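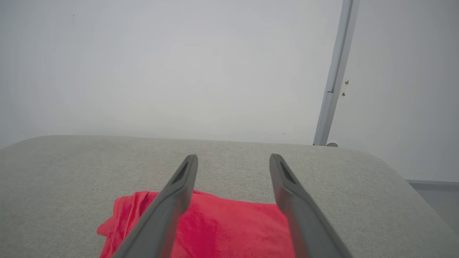 Fig. 6-1. Wrist view, fingers open over a folded red garment on the pad.

6. When the gripper grabs the pad (cover pinch) or drops the cloth

I wrote this section after our Simstead pair spent most of an April afternoon trying to fold the upholstery. It had a sleeve between its fingers, and it also had a good pinch of the seat cover, and it pulled. The cushion came up at one corner, the arm went into a protective stop, and I stood there saying things I won't put in a manual. We call it a cover pinch. It's the most common fault you'll see on soft surfaces, and it's easy to clear if you do things in the right order.

CAUTION: An arm stopped in a cover pinch is still under load. The stretched fabric is pulling on it like a spring. Keep your face and your free hand out of the space between the two arms until you've finished step 4.

6.1 How to tell what you've got

There are two faults that look alike from across the room, and I mixed them up for weeks.

Cover pinch: the arm stops partway through a lift, the pad fabric is tented up under the fingers, and the panel shows GRIP LOAD HIGH. The limit is set to 500 grams at the factory and I'd leave it there.

Empty close: the arm carries on as if it has the cloth, does a lovely fold in midair, and the garment hasn't moved. The panel shows GRIP LOAD LOW, or nothing at all if your software is older. It's harmless, mostly, but after a few of these the other arm can be left holding the garment alone and drag it right off the pad.

If you have an empty close, skip to 6.3.

6.2 Clearing a cover pinch

1. Press the stop button, even if the arm has already stopped itself. I know, it feels silly. A protective stop can be cleared from the panel by somebody walking past, and the button can't.

2. Look at BOTH grippers before touching either one. With something long on the pad, like track pants, one arm can be sitting well clear with its fingers open while the other end of the garment is where your trouble is. Follow the cloth along to the far end and check for a black fingertip in the folds.

3. Put one flat hand on the pad, outside the tented area, and press down gently. You're taking the spring out of the fabric.

4. Turn the hand release on the loaded gripper a quarter turn and wait for the fingers to relax. If they don't, go another quarter turn, no more. Don't pull the cloth out sideways. Anderson Figueiredo on our bench did that once and we had a bent finger and a sad polo shirt.

5. Smooth the pad cover back down and run your palm over it. If it now has slack in it, retension it (section 3) or you'll be right back here in ten minutes.

6. Check the teal connector at the gripper and the cable running down from it. A hard pull can work a plug partway loose without it falling out — push it in until it seats. Then leave the garment where it is and go on. 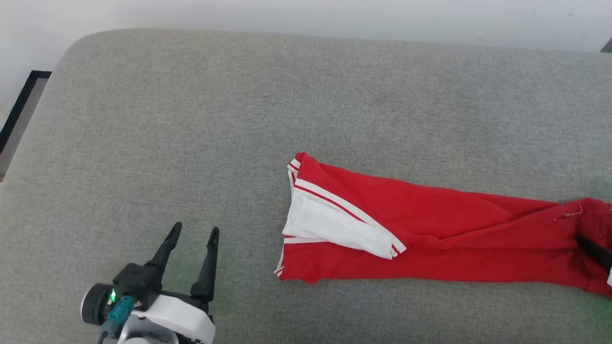 6.3 Checking the approach

Most of these faults come down to the fingers arriving too low, too high or too steep. Do this check on a short-sleeved shirt if you have one, preferably one where the sleeves are a different color from the body. Red and white has worked great for us! You can see right away which bit of cloth the arm went for.

1. Lay the shirt out flat, hem at the far side of the pad, neckline toward the robot. Don't iron it or fuss over it. A few wrinkles are what the arm will meet in real life.

2. Release the stop button and choose SLOW on the panel. Slow mode caps the arm at 300 millimeters per second, and I still keep my hand over the button.

3. Send one arm to the lower part of a sleeve, using TOUCH ONLY. The fingertip should come down at a slant and the sleeve should bunch up a little in front of it.

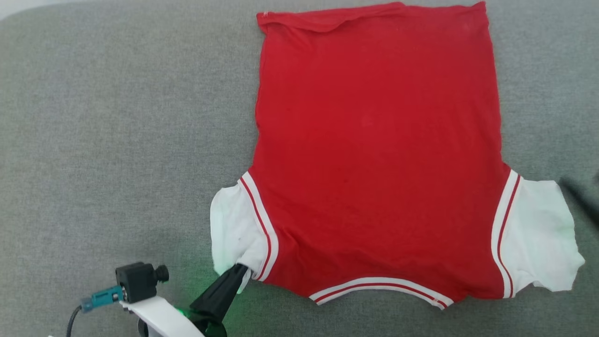 Fig. 6-2. Touch check at the left sleeve, with the cloth bunched where the gripper meets it.

4. Watch the pad, not the shirt. If the gray fabric dimples or creeps along with the sleeve, you're too low. Raise the touch height one notch and repeat. If the sleeve doesn't bunch at all, come down one notch.

5. Repeat on the other sleeve with the other arm. Please don't copy the number across! Our two arms have never once wanted the same setting, and Sena Alhassan, who set them both up, gave up trying to make them agree.

6. Once both sides look right, run one full close and lift on each sleeve, still in slow mode.

Note: The load reading is averaged over 300 milliseconds. A quick snag can be over before the panel shows it, so trust your eyes (and ears — a cover pinch makes a small popping noise as the weave lets go).

6.4 Before you go back to full speed

Both arms need to open fully and come clear of the cloth before you press RESUME. Open the wrist view on the panel and look between the fingertips. You want bare pad there, with the garment off to one side.

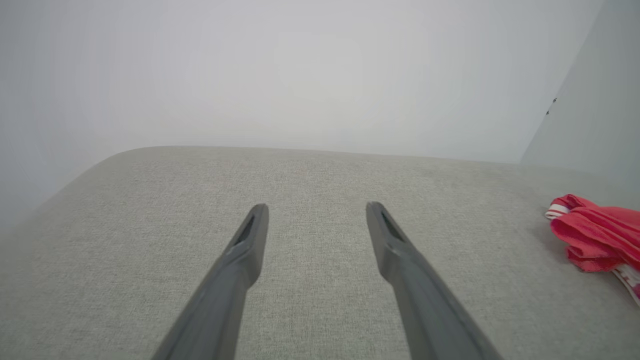
Photo: Joar Eide / Plavance

If there's a thread or a bit of fluff in the slot near either fingertip, pick it out with tweezers, stop button pressed. Wipe the tips with a dry cloth. No spray cleaners, they leave the tips slick and then you'll be back to empty closes.

Then:

1. Press RESET, then RESUME.
2. Let it do three garments in slow mode with you standing there.
3. Switch to NORMAL.
4. Write the fault down in the log, with the touch height before and after for each arm.

I'm a bit of a nag about that last one. Our log had 1,398 folds in it when Hedvig Nordin went through it line by line, and she spotted that nearly every cover pinch was on one corner of the pad. It had a loose staple underneath. I'd been changing settings that whole time.

If you get a second cover pinch on the same arm after a full 6.3 check, stop using that arm and go to section 9, finger alignment.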